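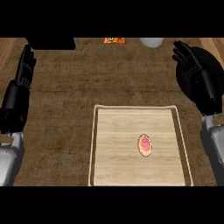
MATERIALS & FINISHES

Brittany Beaulieu has spent 15 years refinishing tabletops, most of them brought in after someone has already tried to fix them. Her shop, Carrasco, takes in dining and work tables and declines outdoor furniture.

The usual complaint is uneven color. "People assume the stain failed," she says. "Most of the time the sanding failed. One area was taken to a finer grit, so it absorbed less pigment."

Her schedule is fixed. Bare wood gets 2 coats of oil, with 5 days between them. In August she allows longer, as humidity in the shop slows the cure. She does not use heat lamps. 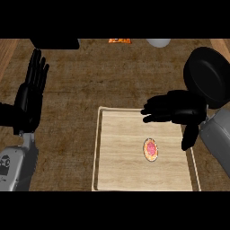
Brown tabletop with darker and lighter patches and visible grain.

Blotching can be reduced with a thinned sealer, though Beaulieu tests it on the underside first. "If the sample looks flat, I stop there. A sealed board will not take a deep color later -- you have to sand back to bare wood."

She is less strict about old wear. Customers often ask for a uniform surface and she quotes for it, but she tells them how much material has to come off. On veneer the answer is usually no. "There is a limit to what you can remove. A sander does not know where the veneer ends."

Interview by Estíbaliz Campos, February 2022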